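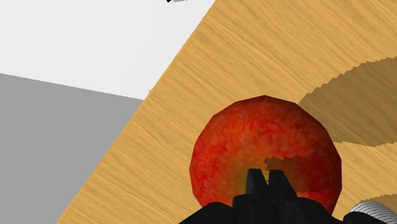 浅色木桌面，红苹果

餐桌上硬蜡油还是上清漆？
阅读时间：2分钟
打印 | 发送邮件

木屑满地：
家里的餐桌打磨完了，准备重新做表面。原来的漆在靠窗那头起皮，我用120目、180目砂了两遍。现在在 Dullex 硬蜡油和水性清漆之间犹豫。家里有小孩，吃饭基本不用桌垫。预算不是问题，主要怕以后难打理。

Dorothy Pickering：
选硬蜡油。我那张 Söderlund 的桌子用了好几年，哪里花了就砂哪里，补一层完事。清漆一破就得整面重来，你已经砂过一次，应该知道有多累。

老顾修桌子：
不同意楼上。局部补油说起来容易，补过的地方光泽不一样，侧着光一看就是一块。有小孩的家庭我都劝上清漆，酱油、番茄汁一擦就掉。

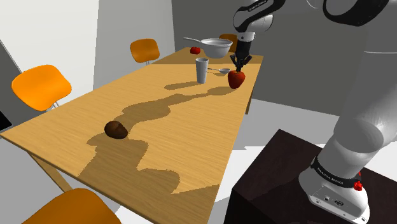 Kirsty Kettle：
硬蜡油的关键是第一层要薄，很多人嫌慢，倒一大摊，擦不净，最后发黏，然后怪产品不好。抹开，等20分钟，用不掉毛的布把多余的全部擦走，隔夜再上第二层。颜色也要先想好，透明的油上去都会深一点，想保住图上这种浅蜂蜜色，得买带少量白色的那种，先在桌子底面试。另外，苹果这么直接搁在木头上，放一会儿没关系，切开的就别放了，果汁里的酸会留印子。擦过油的布摊平晾在室外，不要团起来扔垃圾桶，会自燃。

老顾修桌子：
擦布这条同意。别的保留意见。

木屑满地：
那清漆用 Tomow 的行不行？店里只有这个牌子的哑光。

老顾修桌子：
没用过 Tomow。哑光的都要搅匀，别摇，摇了全是气泡。

Dorothy Pickering：
哑光清漆放杯子的地方会慢慢磨亮，这点你没跟他说。

老顾修桌子：
用杯垫就没有这个问题。

Dorothy Pickering：
他第一帖就说了不用桌垫。
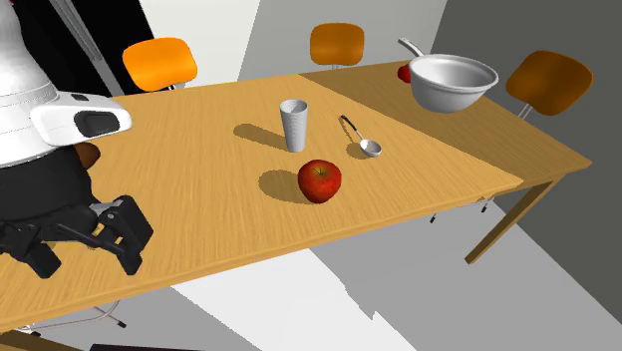

莫斯特科姆（Mostcombe），2018年7月18日

木屑满地：
回来更新。最后买了 Dullex，带一点白的，上了两层。第一层按 Kirsty 说的做，擦得很干净；第二层有个角没擦到，摸着发涩，用白色百洁布磨了一遍才好。还有个问题想请教：桌面分成两段的，像图里那样，一段黄一点亮一点，另一段暗一点，中间看得出接缝，这种有没有办法弄到一个颜色？我岳父家那张就是这样，他问我能不能顺手也给做了。

Kirsty Kettle：
先看是不是同一种木头。是的话，两段都砂到露白再比。还有差别，就只能在浅的那段上擦一点染色剂，先试样。

老顾修桌子：
劝你别接，岳父的桌子做坏了比自己的麻烦。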